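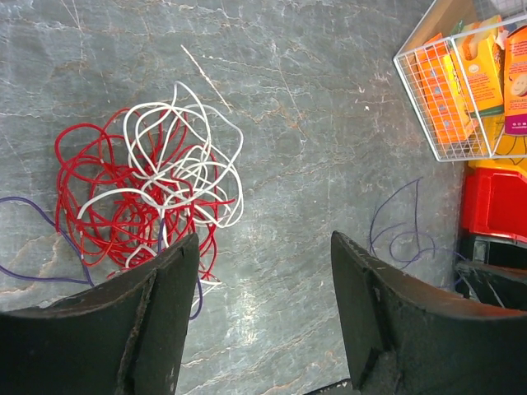 Ticket: lesson reminders going out an hour early
Opened by: Maribel Zapata
Product: Plukix Bookings (web), reminders sent through Kisemeo
Status: Solved, left open for comments

Original message

Hi all, hoping somebody has seen this one before I lose the rest of my hair. I run the timetable for Ccori, a small language school in Clomedville, and since we came back in January our reminder emails have had the wrong time in them. The lesson is at 5, the calendar says 5, the tutor's screen says 5, and the email cheerfully tells the student to turn up at 4. Two of them did, in the rain, and I had to make a lot of tea.

It isn't everybody either, which is the maddening bit! Edith Yupanqui's beginners get the right time every single week. Bjartur Kárason's conversation group gets the wrong one. Same building, same account, same template as far as I can see.

Things I'd tried before posting:
Logged out and in again (obviously).
Checked the school's time zone under Settings > General. It's right.
Sent a test reminder to myself. Correct time, naturally.
Deleted one of Bjartur's lessons and made it again from scratch. Still an hour early.
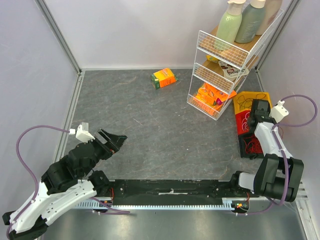
Update 1

Flor Cuervo replied and asked whether the lessons were one-offs or part of a repeating series, so I went and looked. They're all in a series, but Bjartur's was copied over from last summer's timetable and Edith's was set up fresh. I got quite excited at this point. I made a brand new series for Bjartur, put only myself in it as a student, and waited for the email with a biscuit.

Wrong again. An hour early, same as before. So the copying wasn't it, although Flor says it does cause other trouble with room names and I should stop doing it. Noted.

Update 2

Katherine Taipe from Plukix support got in touch and asked for the raw text of a good reminder and a bad one. If you've never done this, you open Messages > Sent, click the little arrow by the subject and choose Show original. It looks like gibberish, but near the bottom there's a line beginning "zone". Edith's had our zone. Bjartur's had a different one altogether, an hour behind.

Then the penny started to drop. Each tutor has their own profile, and the profile has its own time zone, tucked under Personal > Language and region. I didn't even know that page existed. Bjartur was visiting family in Iceland when he first signed up, and Plukix picked up the zone from his laptop and has kept it ever since. The calendar uses the school's zone and the reminders use the tutor's. Why you'd build it like that I couldn't tell you, but there we are.
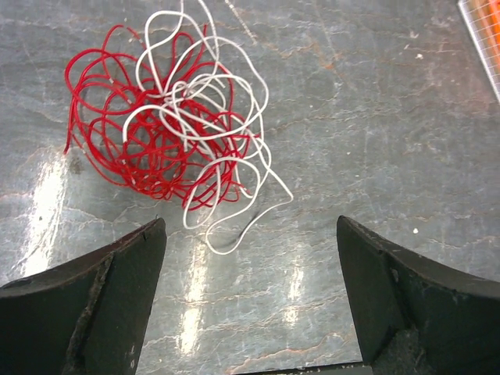
I changed his profile, pressed Save and sent another test, and it was still wrong, so I did a bit of shouting. Katherine explained that reminders already in the queue keep the old zone. What you have to do is this:

1. Open the tutor's profile and correct the zone.
2. Go to Reminders > Scheduled and filter by that tutor.
3. Select all, then Rebuild (don't pick Resend, it sends the lot straight away).
4. Wait until the grey clock next to each one goes green.

Bjartur had 28 in the queue and the clocks took 14 minutes to change. All of them say the right time now, I've read every one.

Two leftover questions if anyone's about. Can I stop new tutors picking up a zone from their laptop in the first place? And does Rebuild wipe the personal note at the bottom of the email? Mine have survived, but Edith writes long ones and I don't want to try it on hers until I'm sure.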